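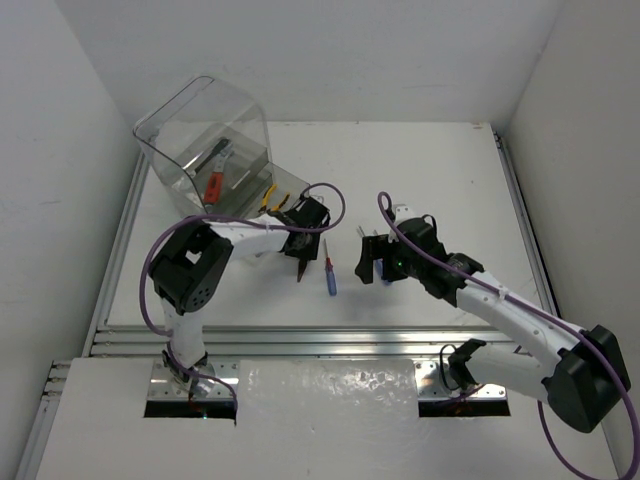 Shop Notes, July

Skikia bench update

Quick one this month, we're behind on everything. The two-arm bench is up and both arms are on their plates. Mahtab Karimi did most of the wiring in the evenings and Elaheh Shojaei has been writing the pick and drop code, which is now at version 11 and finally stops when you tell it to.

The job, for anyone who missed spring: tools left out at the end of the night go back in the bin. Pliers, cutters, small screwdrivers. Nothing heavy, nothing with a blade that isn't folded. One arm picks, the other one steadies or takes a handoff. That's the whole plan and it has eaten most of our spare time since March.

Where we are:

Pliers with fat handles — good. Long handles give the fingers something to close on.

Small screwdrivers — bad. They roll. Elaheh has the second arm pin the handle before the first one closes, and that helps, but it is slow and it looks like two people trying to pick up one pea. We ran 31 tries last session and stopped keeping score when the coffee ran out.

Clear bin — also bad. The depth reading goes straight through it. For now the bin position is typed in by hand, so if you bump it, say so. Laying it on its side makes the reach easier, no lip to clear. We may switch to a solid colored one if someone has a spare at home, shoebox size or a bit bigger.

Cables. Mahtab rerouted both after the last snag and left more slack at the wrist. Leave the loops alone please. They look sloppy, they're meant to be that long. Pull them tight and the wrist hits the end of its travel and faults out, then you're waiting on a restart.

Speed is capped at 800 in the config file. Somebody put it at 2000 last week to see what would happen. Please dont. The white panels mark up easy and a replacement has to be cut on the Abbasi saw, which is booked solid thru the month. If you want to try a faster run, ask Elaheh first and stand by the stop button the whole time.

Still needed: a better set of finger pads (the ones we printed go shiny and slip), two more T-nuts for the side rail, a decent lamp that doesnt throw shadows all over the work area. Also any odd hand tools you don't mind getting dropped. Worn out is fine. Different handle colors are great, the code still leans on color way more than it should.

Open bench is at 7 pm, same room, side door. Bring a laptop if you want to get into the code. If you only want to watch it chase a screwdriver around that's fine too, there are stools.

Next up is the handoff, left arm to right arm in mid air. Elaheh has it working in the simulator. Mahtab wants the pads sorted before anyone tries it on the real ones, so pads first. Print files are in the shared folder under Hidier, newest one on top, take whichever and tell us how it goes.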